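Lunch at Cheon, finally

I had been meaning to eat at Cheon for three years, which in Latville terms means I walked past it twice a week and went to the sandwich place.
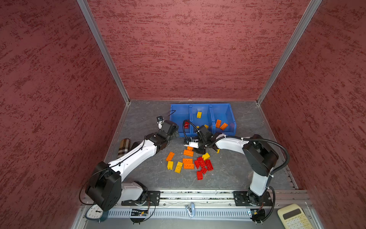

August is a bad month to be hungry in this town. Half the kitchens close, and the other half have one guy doing everything. Cheon was open, it had a fan, and the lunch special was 20 dollars with soup. Sold.

The soup was cold cucumber with a lot of dill and something sharp I couldn't place. I asked. Vinegar, the waiter said, in the tone you'd use with a child. Fine. It was great and I'd have drunk a second bowl if my dignity had allowed it.

Then the pork dumplings. I've complained before about the ones at Pikulero, where the wrapper is thick enough to insulate a garage. These were thin and a little crisp on the bottom, and they came with a chili oil that I got on my shirt, my phone and one ear.

The noodles were a letdown. Soft, sweet, and a portion clearly meant for a family of four. I took most of it home and ate it standing at the fridge at 11 p.m., when it tasted much better - make of that what you will.

No dessert menu, so I walked over to Pludum for a plum ice cream and paid more per scoop than I'd like to put in writing. I'll be back at Cheon for the dumplings. Different shirt.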